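Teaching a Machine to Deal With Laundry

Automation Features | 2 May 2025 | Filed from Jedavside

A learned policy for household work is only as good as the demonstrations behind it, and demonstrations are slow to make. At the Jedavside site of Prirkthorpe, a company that builds training sets for two-armed robots, the current subject is clothing left on beds. The target for the first release is 450 accepted episodes. When I visited, the log showed 503 recorded, of which more than a quarter were still waiting for review.

An episode is a single attempt at a single instruction. An operator wears a headset and a pair of tracked gloves, and the robot follows the operator's arms and fingers. The system stores joint positions, hand commands, and video from the head camera on a common clock. Episodes on the clothing task are capped at 5 minutes. Anything longer is usually a sign that the operator has lost track of a sleeve.

Ilham Halim runs collection at the site. He came from warehouse picking, where the objects were mostly boxes and the success rate was easy to define. Fabric gave him more trouble. "A box has a pose," he says. "A T-shirt has as many poses as you have patience for. We stopped trying to describe the start state and started sampling it."

Sampling the start state means that garments are dropped, not placed. Before each episode the operator's assistant picks two or three items from a bin, lets them fall from waist height, and leaves them where they land. If an item falls off the bed it stays off, and the episode is tagged for a floor pickup. Early sessions skipped this rule. Assistants tidied without meaning to, and the first trained policy did well on shirts lying face up with the collar toward the pillow and poorly on everything else.

The rooms are the other variable. Prirkthorpe began with a single test bed in a bare lab, then moved collection into furnished bedrooms at Jedavside and at a second address in Tambunan. Halim's team compared two policies trained on the same number of episodes, one from the lab and one from the mixed rooms. The lab policy was faster in the lab. In an unfamiliar bedroom it reached for folds in the bedding about as often as it reached for clothes.

Bedding is now logged as a condition in its own right, along with floor type, lighting, and nearby furniture.
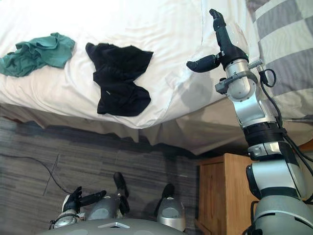 Segmentation, the step that decides which pixels are garment and which are background, depends heavily on contrast. Dark items on light sheets are the easy end of the range, and the labelers get through them quickly. Shape is harder. The black garment near the edge of the mattress is bunched so that it could pass for a pair of shorts, and only the small light patch at its lower right gives a labeler something to orient by. The teal-green one to the left has collapsed into folds with no readable outline at all. Under the labeling guide, both get a mask and a color, and the garment type may be entered as unknown. Halim prefers an honest unknown to a guess, on the grounds that wrong types were the largest source of disagreement between labelers in the first batch.

Review is done at Kambridge, in a separate office, by people who have not watched the sessions. They reject an episode if the hand closes on the sheet along with the garment, if the arm rests on furniture, or if the operator pauses for too long. Failed grasps followed by a recovery are kept and marked. The team found that a policy trained only on clean grasps had no useful response to a missed one and would repeat the same motion in the same place.

The next release, planned for July, adds folding. Halim expects the episode cap to go up and the acceptance rate to go down. He has asked for a second shift of operators and a larger bin of clothes, with more socks.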